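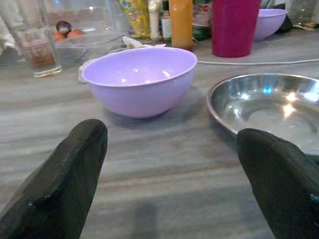
Josué Furtado said the scaling bug went away once he switched the login screen to a different greeter, and a few people at the Fillenau Linux open day wrote that down.

I went on July 3, 2021, mostly for the desktop room. There were more than 48 machines set up - old laptops, mainly - and four tables for installs. The Prakgate table had Xfce running on a high-resolution monitor with readable fonts. The Brunton talk on display settings ran long, so I missed the second half. Slides are supposed to go up on the group's site.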